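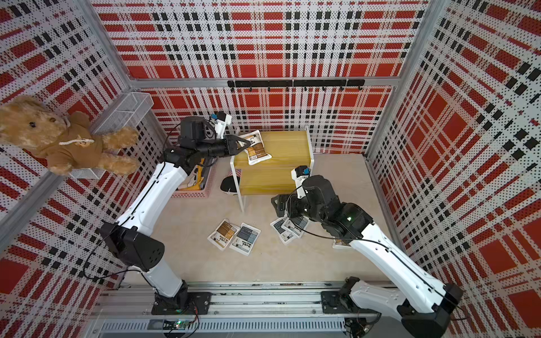
*Two-arm cell, left side holding one of the snack packs*

**Subject: Second pair of arms, or fix up what we've got?**

**bellcombe_ben** – Thursday, May 13, 2021

Hi all! I've been putting off this budget for weeks, so I'm throwing myself on your mercy. We have the one booth you see up top, two arms on a shared rail with a wrist camera on each, and we mostly pick up snack packages in it. I have to tell my boss by September whether we want a second booth just like it or a pile of spares and better grippers for this one. I love the idea of two booths (who wouldn't!) but the Hakico quote has a 12 week lead time and the spares aren't in it.

**railrider**

Spares first, please. Before you price another arm, price fingers, cables and one extra wrist camera. We bought our second cell with nothing on the shelf and ended up robbing one to keep the other going, which made for a very long spring.

**moth_and_gear**

I'll disagree a little, with love. If you only have one booth, every change you want to try stops the real work. A second one paid for itself here in plain old calm. Ask Hakico if they'll sell the rail and frame without the arms – you can add those next year.

**railrider**

Fair, but then you've got an aluminum frame sitting there eating floor space until the money shows up. Ask me how I know.

**bellcombe_ben**

Ha, okay. Has anybody used the Tuto fingers on flat packs? They're $30 a pair, and I was thinking of putting $1000 aside for small parts in general.

**tinplate**

We run them. Fine on boxes, so-so on thin bags lying flat, especially where two overlap like the ones under your right arm. Get a few pairs before you commit to a big order. Bednárik makes a softer pad for $100 that I like better, but moth is going to tell you it's overpriced.

**moth_and_gear**

It IS overpriced.

**bellcombe_ben**

Well, I'll get one of each and try them on the flat ones. And I'll write to Hakico tonight about the bare frame, so thank you both for that argument. Also adding a line for cable clips, those loops on the left arm bug me every morning.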